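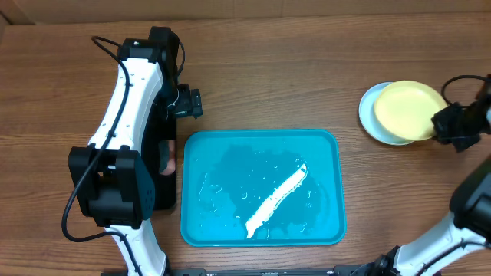 Trenach Dye Garden – Frequently Asked Questions

Last updated Jul 8, 2020

What is the Dye Garden?
It's a shared plot behind the Kiswood community hall where we grow plants that color cloth. Madder, weld, woad, marigold, coreopsis, and a very pushy patch of goldenrod that we love anyway. Anyone can come and look around, and members can pick.

Do I need to know anything about dyeing before I join?
Not a thing! Most of us started with onion skins in an old pot and got hooked from there. If you can boil water and keep a notebook, you're ready.

What does it cost?
Membership is $41 a year. That covers seeds, the use of the dye kitchen, and as much goldenrod as you can carry. Fabric and yarn are up to you.

When can I pick?
Flowers can be picked from the end of June until the first frost. Please leave 2 open blooms on every marigold and coreopsis plant so we get seed for next year. Madder roots are different – they need three years in the ground, so we dig them together in the fall.

How much plant material do I need?
For dried marigold heads, start with the same weight as your yarn. Fresh flowers hold a lot of water, so use at least twice that. A 200-gram skein of wool dyed with a good heap of fresh coreopsis comes out a glowing orange that photos never quite catch.

Why does my cotton come out so pale?
Cotton and linen are harder to dye than wool or silk. Scour them well first (a long simmer with washing soda, and yes, the water will turn a shocking brown), then mordant with alum acetate. Soak the cloth fully before it goes into the pot, or you'll get patches. Patches can be lovely too, but it's nicer when you meant them!

Can I use my cooking pots?
No. Keep one set for dyeing and one for food, always. Members can borrow from the shelf in the dye kitchen, which has 8 steel pots in different sizes.

Is woad hard to work with?
It's fussy, and worth every minute. The leaves have to be fresh, the heat has to be gentle, and then the cloth comes out of the vat yellow-green and turns blue in the air. I've watched it dozens of times and I still grin.

Will the colors last?
Madder, weld and woad hold up very well. Turmeric and beet fade fast, so we don't teach them. Wash your pieces in cool water with a mild soap and dry them in the shade.

Can I bring my kids?
Please do. They need an adult with them in the kitchen, and closed shoes in the beds.

Where do I park?
Use the gravel lot on Tsao Lane. The spaces right by the hall are for deliveries. Bikes can go along the fence, on the side without the beans.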